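Home Abstract Full Text Figures References Download Next

4.2 Clearing a table in simulation

We ran the pick-and-place part of the chore set in simulation before moving any of it to the Volbridge kitchen. The task is one that most people finish without thinking – pick up an item left on a table and set it down upright in a bin or on a shelf. Each policy was given 326 episodes with the item, its starting pose and the lighting drawn at random. An episode counted as a success only if the item was still standing 50 time steps after release.

The Zelto policy was trained on 1256 teleoperated demonstrations. The Okside policy used 220 of the same demonstrations, chosen by Felicja Ostrowski to cover the range of starting poses. Both saw the wrist view and the joint angles and nothing else. We did not give either one the object pose, although Sikora et al. did so in their earlier work and reported a clear benefit.

Boxes and other flat-sided items gave little trouble. Cylinders were harder for both policies, and tall cylinders with a wide cap were the hardest group. The fingers usually closed on the body at a reasonable height, but the item was often held at a slant, and neither policy had learned to correct the slant before placing. When the lower end met the shelf at an angle, the item rolled or fell after release. A person would turn the wrist a little or set the item down and grip it again.

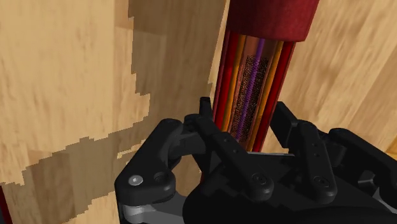

Figure 6. Wrist view with a capped, striped cylinder tilted between the fingers (simulation).

Regrasping was the step we most wanted to see, and it was rare. The Zelto policy tried it in a few episodes, nearly always after a failed first grasp. The Okside policy did not try it at all, and we suspect its smaller training set had too few cases to copy. Adding more demonstrations in June raised the rate of second attempts but not the rate of upright placement. On this evidence we would not call table clearing a solved chore, even with one item and no clutter. Section 4.3 repeats the test with two items.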